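헌 수건에 색실 한 줄… 수선 매장 드랄로뭄, 9월부터 '메모' 접수

생활용품 수선 매장 드랄로뭄이 9월 한 달 동안 낡은 면 수건을 받아 손질한 뒤 다시 내놓는 행사 '메모'를 연다. 집에서 쓰던 수건을 가져오면 상태를 살펴 세탁하고, 용도를 나눠 색실로 한 줄을 박은 다음 걸레나 행주, 반려동물용 수건으로 돌려주거나 판매한다. 접수 시간은 오전 10시부터 오후 6시까지이고 점심시간에도 문을 닫지 않는다.

행사 이름은 색실 표시에서 나왔다. 매장 쪽은 수건에 글자를 수놓는 방법도 생각했으나 시간이 오래 걸리고 두꺼운 천에서는 획이 뭉개져 선 하나로 바꿨다고 설명했다. 실 색과 선 모양에는 정해진 도안이 없다. 작업하는 사람이 그날 쓰는 실을 골라 자유롭게 박고, 맡긴 사람이 원하는 모양이 있으면 접수 종이에 그려 넣을 수 있다.

받는 수건은 면 제품이다. 세수수건과 목욕수건, 발수건을 모두 받으며 올이 풀렸거나 가장자리가 해진 것도 괜찮다. 물이 빠져 얼룩덜룩해진 수건, 개업이나 돌잔치 기념 문구가 찍힌 수건도 접수한다. 곰팡이가 핀 것과 기름이나 페인트가 묻은 것은 받지 않는다. 극세사 제품은 세탁 온도가 달라 이번 행사에서 빠졌다.

수건은 빨아서 말린 상태로 가져와야 한다. 매장에서 한 번 더 세탁하지만 젖은 수건이 섞이면 보관하는 동안 냄새가 옮는다는 이유에서다. 종이 가방이나 장바구니에 담아 오면 되고, 담아 온 가방은 그 자리에서 돌려받는다. 한 사람이 한 번에 맡길 수 있는 양은 30장까지다.

세탁은 인근 세탁소 네른홀름이 맡는다. 네른홀름은 미용실과 목욕탕 수건을 주로 다뤄 온 곳으로, 이번 행사에서는 저녁 시간에 비는 세탁기를 쓴다. 섬유유연제는 넣지 않는다. 유연제를 쓰면 촉감은 부드러워지지만 물을 덜 빨아들여 걸레로 쓸 때 불편하다고 세탁소 쪽은 말했다. 건조를 마친 수건은 이튿날 오전 드랄로뭄으로 옮긴다.

매장 안쪽 작업대에서는 수건을 두께별로 나누고 접는다. 얇은 것은 반으로 잘라 행주를 만들고, 중간 두께는 그대로 접어 걸레로 쓴다. 도톰한 목욕수건은 현관 매트 밑에 까는 받침이나 반려동물 목욕용으로 돌린다. 가장자리를 새로 감칠지는 상태를 보고 정하는데, 걸레로 쓸 것은 올이 길게 빠져나온 부분만 가위로 정리하고 물결진 테두리는 그대로 둔다. 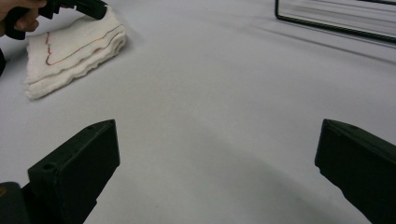
색실은 수선하고 남은 것을 쓴다. 드랄로뭄은 바지 밑단과 커튼을 고치면서 조금씩 남은 실을 상자에 모아 왔고, 이번 행사에서 이를 꺼내 쓰기로 했다. 색이 중간에 바뀌는 실도 있고 길이가 짧아 한두 장에 쓰고 나면 끝나는 실도 있다. 같은 사람이 맡긴 수건이라도 실 색이 서로 다를 수 있다고 매장은 미리 안내하고 있다.

박음질에는 수선 공방 바넥(Vaněk)도 참여한다. 바넥은 가방과 앞치마를 만드는 작은 공방으로, 두꺼운 천에 쓰는 바늘과 재봉틀을 빌려주고 초보자에게 박음질을 가르친다. 공방 관계자는 "수건은 고리처럼 올라온 올 때문에 바늘땀이 묻히고 선이 조금씩 흔들린다"며 "땀을 길게 잡고 천을 잡아당기지 않는 편이 낫다"고 말했다. 손바느질을 하고 싶은 사람에게는 굵은 자수실과 돗바늘을 내준다.

박음질 수업은 행사 기간 오후 2시에 열린다. 한 번에 45분이 걸리며 여섯 명까지 들을 수 있다. 수업료는 4,000원이고 실값과 바늘값이 들어 있다. 연습용 천은 매장에서 준비하지만 자기 수건을 가져와 써도 된다. 초등학생은 보호자와 함께 와야 하고, 재봉틀 대신 손바느질로 참여한다.

수업에서는 수건 접는 법도 함께 다룬다. 걸레로 쓸 수건은 네 겹 안팎으로 접어 쓰면 한 면이 더러워졌을 때 뒤집거나 다시 접어 깨끗한 면을 쓸 수 있다. 너무 여러 번 접으면 가운데까지 물이 잘 스며들지 않고 짤 때 손이 아프다. 색실을 어느 쪽에 박을지도 접은 모양을 보고 정한다. 서랍에 세워 넣는 집은 접힌 등 쪽에, 선반에 눕혀 쌓는 집은 윗면에 오도록 박으면 꺼낼 때 눈에 띈다.

드랄로뭄이 이런 행사를 여는 것은 두 번째다. 지난봄에는 홍보 없이 단골손님에게만 알렸는데도 200장이 들어왔다. 당시에는 접은 수건에 종이 꼬리표를 핀으로 달아 용도를 적었다. 꼬리표는 한 번 빨면 떨어져 나갔고, 핀을 빼지 않은 채 세탁기에 넣었다는 연락도 왔다. 실로 표시하자는 의견은 그때 손님에게서 나왔다.

당시 수건을 맡겼던 한 주민은 "욕실 바닥을 닦는 것과 식탁을 닦는 것이 늘 섞여서 결국 둘 다 바닥용이 됐다"며 "지금은 선이 있는 것만 부엌에 둔다"고 말했다. 또 다른 주민은 결혼할 때 받은 수건을 버리지 못하고 있다가 행주로 바꿔 쓰고 있다고 했다. 반으로 자른 뒤에 보니 글자가 딱 가운데서 갈라져 조금 아쉬웠다는 말도 덧붙였다. 매장은 이번부터 자를 위치를 접수할 때 손님에게 묻기로 했다.

맡긴 수건을 돌려받을지, 매장에 내놓을지는 접수 종이에 표시한다. 돌려받는 경우 세탁과 정리에 나흘이 걸리며 준비가 되면 문자로 알린다. 찾으러 올 때는 접수 종이의 아랫부분을 가져와야 한다. 종이를 잃어버렸다면 맡긴 날과 수건 색을 말하면 찾을 수 있다. 행사 마지막 주에 맡긴 것은 다음 달 첫 주까지 보관한다.

매장에 내놓은 수건은 입구 옆 선반에서 묶음으로 판다. 걸레용은 다섯 장, 행주용은 여덟 장이 한 묶음이다. 끈으로 묶기만 하고 비닐 포장은 하지 않는다. 판매 금액은 네른홀름의 세탁비와 바넥의 재봉틀 바늘값으로 쓰고, 남으면 겨울에 열 장갑 수선 행사의 재료를 산다. 내놓은 사람에게는 바지 밑단 수선을 한 번 할인해 준다.

집에서 직접 색실을 박으려는 사람을 위한 안내도 매장 벽에 붙는다. 실은 면실이나 폴리에스터실을 쓰고, 진한 빨간 실은 흰 천에 박기 전에 미지근한 물에 담가 색이 빠지는지 본다. 선은 가장자리에서 손가락 두 마디쯤 안쪽에 넣는다. 시작과 끝은 두세 땀을 되돌아 박는다. 매듭을 겉으로 내면 그릇이나 유리를 닦을 때 걸리므로 접히는 안쪽에 숨기는 것이 좋다.

세탁할 때는 걸레와 행주를 따로 빤다. 삶는 경우 폴리에스터실은 줄어들지 않지만 면 수건이 줄면서 선 둘레가 조금 우글거릴 수 있다. 쓰는 데는 지장이 없고 물을 묻혀 손으로 당겨 널면 어느 정도 펴진다. 올이 빠져나왔을 때는 잡아당기지 말고 가위로 자르면 된다.

다른 가게의 문의도 들어온다. 근처 미용실 한 곳은 염색약이 밴 수건을 맡길 수 있는지 물었고, 매장은 색이 더 번지지 않는 것에 한해 걸레용으로 받기로 했다. 숙박업소처럼 한꺼번에 많은 양이 나오는 곳은 세탁 일정을 따로 잡아야 해 이번 행사에서는 받지 않는다. 네른홀름은 행사가 끝난 뒤 세탁량을 보고 겨울에도 이어 갈지 드랄로뭄과 의논할 계획이다.

접수대는 드랄로뭄 출입문을 들어서서 왼쪽에 있다. 수업은 매장에 직접 와서 신청하고, 자리가 남으면 당일에도 들을 수 있다. 매장 앞에는 차를 댈 곳이 없어 짐이 많으면 뒷골목 쪽 문을 이용해야 한다. 뒷문은 오전 10시부터 낮 12시까지만 열어 둔다.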